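The Sorting Table: a picture page from the workroom at Preltthorpe

posted October 10, 2026
Filed under: Workroom, Small Parts, Storage

Hello again! I promised a page on the sorting table and then summer got away from me, so it's a bit of a catch-up. Short on pictures and long on chat, I'm afraid, but a few of you wrote in wanting to know how the small parts got organized, and I do love talking about storage (my sister says too much, and she has stopped picking up when I call about labels).

For anyone new: I'm Brenda Arancibia, and I share the Preltthorpe workroom with Wenceslao Henríquez. We fix up jewelry boxes, writing boxes, little chests, clock cases when we're feeling brave, pretty much anything with a lid and a hinge. Which means we own a ridiculous quantity of tiny hardware. Hinges the size of a fingernail, escutcheon pins, lock plates, feet, knobs, those awful little hook-and-eye catches that spring off the bench and are never seen again.

Back in July we bought out the leftover stock from Olivares, the old box-fittings shop, when they closed up for good. It came in nine drawers, and I mean just the drawers, because the cabinet had already gone to somebody else. We drove them home across the back seat with a blanket over them and I could hear them sliding at every corner. By the time we carried them in, whatever order they'd once had was gone.

So that was the job. Get everything out, work out what it was, put it in a clear packet, give it a line in the list, and find it a home where either of us could lay a hand on it again.

A word on the trays

I'd been using muffin tins. There, I've said it. Muffin tins are fine for one evening and terrible after that, the cups are too round and too deep and everything rolls to the middle in a heap. I also tried egg cartons, a tackle box, and a very pretty set of glass jars that took up a whole shelf and held next to nothing.

What I wanted was long and shallow, with narrow slots, so a packet could stand on its edge like a card in a file and you could flick through with one finger. Wenceslao turned up a couple of wooden trays from Roltarwood and I was sold as soon as he put one down. Thin dividers, so you don't lose half your space to the walls, and a partition running down the length of it so there are two separate runs. I paid 40 dollars for mine and I would have paid more (please don't tell them).

Wood is nicer to live with than plastic, too. It's quieter, for one thing. If you've ever tipped brass pins into a plastic box late in the evening you know the sound I mean. It does pick up dust in the corners of the slots, and I go after that with an old pastry brush.

On to the table itself, then.
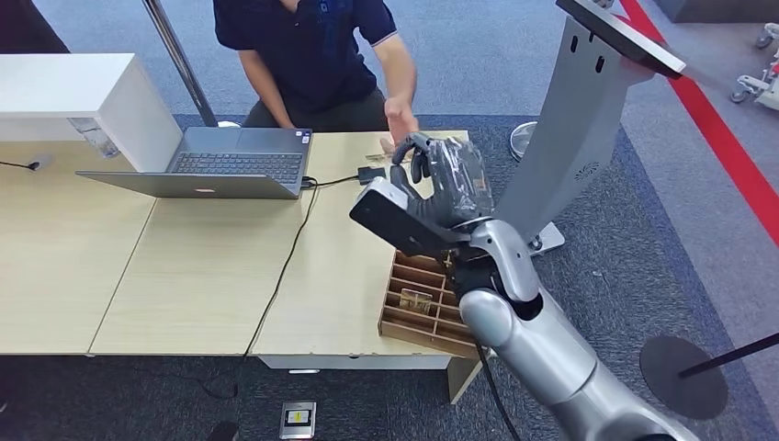 Tray on the corner, one small packet lying across the slots, laptop open down at the far end. Navy polo by Wenceslao!

I'm fond of that light wood table. I picked it for the color more than anything. Brown tray on a pale top is so much easier on my eyes than what we had before, which was a black bench where every steel pin vanished the second you put it down. Brass shows up on both, but steel and the darker bronze need a pale background, and if you're setting up a sorting spot of your own I'd start there. A big sheet of white paper does the same thing for free.

The packets are the plain clear kind with nothing printed on them. I went back and forth on this. Wenceslao wanted paper envelopes, which stack beautifully and take pencil, and I wanted to see what I was reaching for. We did paper for a week. I opened the same envelope of keyhole plates so many times the flap fell off, and after that we switched to clear and he has been very gracious about it. The gold and brown things are the reason, really: brass, bronze, lacquered steel and plain old tarnish all read the same when they're written down, and you can tell them apart in a blink when you can see them.

How we sort

People ask for a system and I feel like a fraud, because it's so simple, but okay.

First pass is by what the thing does. Turns, closes, holds, decorates. That's it, four heaps on the table. Anything we can't place goes in a saucer, and the saucer gets looked at again at the end of the day over something to drink. You'd be amazed how often a mystery piece makes sense once you've handled its cousins all afternoon.

Second pass is by size, and here I use a strip of card with pencil lines on it. No calipers. Wenceslao uses calipers. We get the same answer and I finish earlier.

Third pass is matching. This one is slow and I enjoy it the most. Old fittings were often made in pairs or sets, and a left hinge without its right is only good for spares, so it's worth spreading things out and looking for the other half. The bigger you spread, the luckier you get. I found a full set of little paw feet that way, one in each of four different drawers.

Then the packet, then the list. The list is a plain spreadsheet, with what it is, what it's made of if we're sure, how many, and which tray. We tried adding a column for age and gave it up. Neither of us knows enough, and we were starting to have opinions.

We finished the Olivares lot at 308 packets. I was so pleased that I went out and bought a cake.

Things I'd do differently

I'd wash less. I cleaned the first couple of drawers' worth before sorting, thinking I was being thorough, and all I managed was to take the old lacquer off some perfectly good lock plates. Sort first. Clean when you know what it's going on, because half the time the box wants the tarnish anyway.

I'd leave more gaps in the trays as well. My first one I filled right up, end to end, so proud of myself, and then a new packet came along that belonged in the middle and I had to shuffle the entire run down by one. Twice! Now I start a tray nearly bare and let it fill as it likes. It looks like wasted room and it saves me so much fiddling.

And I'd put the laptop well away from the trays from day one. When they sat side by side I kept catching the corner of the tray with the lid. Opposite ends of the table, much better, and you get a clear stretch in the middle to put your hands.

Oh, and thread. A reader asked how I tie the sets together before they go in the packet. I use Denier thread in dark green, the thin one, because it doesn't fray when you pull it through a screw hole, and I can spot it right away against brass. Any button thread will do. Skip rubber bands, they go sticky and leave a mark on the metal that's a misery to get off.

A few questions from the mailbag

Do the packets slide out of the slots? A bit, if you carry the tray at an angle. I carry mine flat and walk like I've got soup.

Would this work for beads, or buttons, or fishing stuff? Buttons, definitely. I've a friend doing hers right now. Beads I'd want deeper slots for, or much smaller packets. Fishing I couldn't tell you, but the hooks would worry me.

Are we selling any of it? Some, yes. The doubles mostly. We're keeping the matched sets for our own boxes until we have a better idea of what we'll use. If you're hunting for one particular hinge, send me a photo of what's left of the old one with a ruler next to it and I'll go flick through. I can't promise quick! Wenceslao answers faster than I do, but he'll want measurements to the millimeter.

What about the drawers? Still here, all of them, stacked under the window. They're lovely things, with the old paper labels on the fronts in brown ink, and I can't bring myself to part with them. I'm hoping to build them a cabinet over the winter. Wenceslao has drawn one already and it's far too tall for the room, so we're in talks.

Next page will be the writing box with the split lid, which is getting a pair of the Olivares hinges as soon as I can find eight screws that match. I've got seven.

Brenda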